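Two-arm setup: right wrist cable keeps walking loose
Forum: Build, Maintain, Repair

mingte_tu
Hi all, long post, sorry. I look after a two-arm machine that we run inside a house in Praltville, and the right arm is driving me up the wall. After a couple hours of work the wrist camera on that side drops out for a second, comes back, drops out again. Left side is fine. I've swapped the cable, reseated both ends and restarted everything more times than I'd like to admit. Firmware is current as of February. Two spots where I work it, by the fridge and at the folding table:

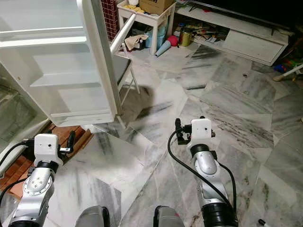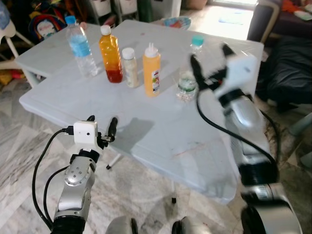 First one is by the fridge with the door open, second is at the table with the bottles. Note the cable loops.

What am I missing? The dropouts only show up with the right arm stretched way out, if that helps.

getachew_e
Your loops are living outside the arm with room to swing, so every time the wrist rolls the plug takes the load. I had the same thing on a Floden arm at my last job and chased it for weeks. Put a clamp on the cable a hand's width below the wrist, leave a soft loop above it, and roll the wrist through its full range by hand (power OFF please!) before you snug it down.

shiuli_c
I'd go slower on the clamp, Getachew. If you pin it that close to the wrist you get one sharp bend in the same place every cycle, and then you've traded a loose plug for a broken wire. I killed two cables that way. I clamp at the black ring joint and let the rest float.

getachew_e
Depends on the cable. The high-flex stuff is fine with a tight loop. The cheap ones, sure, they'll crack.

shiuli_c
And which one do we think he has?

mingte_tu
Ha, the cheap one. Came in a bag of 5.

asanka_b
Before anybody clamps anything, check the flange screws. If the plate is even a hair loose, the whole gripper housing buzzes when the arm is reaching, and the connector feels all of it. I put a paint line across every screw head and look at them on Tuesday mornings with my coffee. We log ours by the hour and found the first one backing out at 200, so now I check at 99 and stopped having surprises.

mingte_tu
Oh, I like the paint line. I've never touched the flange screws since we put the arms on. Going to look now.

vasanthi_d
Different thought – what speed are you running the right arm? It's a blur in the table shot. I cap mine at half speed near anything with liquid in it, and my dropouts got a lot rarer too.

getachew_e
Slowing it down just hides the problem, though. A cable that's mounted right shouldn't care.

vasanthi_d
Maybe, but I'd take a slow arm over a puddle of juice. And we got 2,000 hours out of one set of cables on the Munasinghe cell, so it isn't all hiding.

mingte_tu
OK, back. Two screws on the right flange turned with barely any effort. Left one was tight all the way around. Snugged them down, drew my lines, and I've clamped the cable at the ring joint like Shiuli said. Haven't run it long enough to say anything yet. Speed stays where it is for now so I only change so much at once.

asanka_b
Did you put threadlocker on them?

mingte_tu
No, only had the permanent kind in the drawer. Ordering the removable one from Brovlow tonight.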